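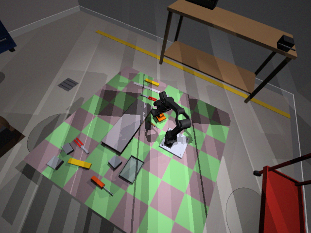

Pinza Drovley o Starkis para piezas finas (simulación)

aghasemi
Mismo brazo, misma alfombra de cuadros, 100 intentos por pinza. Con el bloque naranja empatan. Con el destornillador de mango rojo la Starkis pierde 11 agarres y la Drovley ninguno. Controlador Codesano, semilla 3668.

pmousavi
¿Qué fricción usas en los dedos? Con el valor por defecto las losetas grises no se levantan con ninguna.

aghasemi
La de fábrica en ambas.

G. Ahmadpour
Entonces no comparas pinzas, comparas mallas de colisión. La de Starkis viene simplificada.

aghasemi
No coincido: con la malla completa el fallo sigue en el mango. Repito con 200 intentos y subo el registro.

pmousavi
Incluye el panel de vidrio. Ahí espero que fallen las dos.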